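Helton Astrology App Adds "Beta" Forecasts, Raises Its Price

Apr 20, 2021

Punis, the horoscope app out of Helton, has switched on a new feature called Beta that promises a personal forecast for each planetary transit. The price went up the same morning, from two dollars a month to three. The company says the forecasts are "tuned to your chart." It has not said how.

We signed up in January, when the feature was still on trial, and entered two birth times twelve hours apart. The rising signs came out different, as they should. The forecasts that followed were the same, word for word, down to the warning about Mercury and unpaid bills.
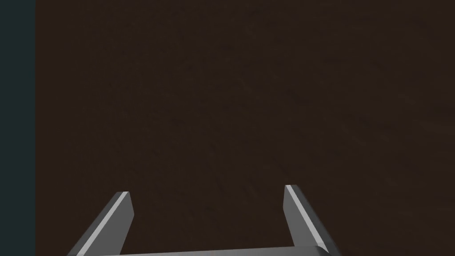

Halvorsen wrote in to say that our test was unfair, that transits to the Sun hardly change in half a day, and that any astrologer would give both people much the same advice for the week.

Maybe so. But then it's hard to see what the extra dollar buys, or why the app asks for a birth time to the minute.

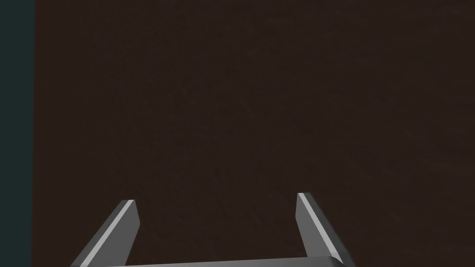 Punis says a fix for the house positions is on the way, and that older subscribers will keep the old price until it arrives. No date was given. The sales page talks a lot about precision. A forecast needs more than the look of it. Refunds are handled by email only, and ours has not been answered.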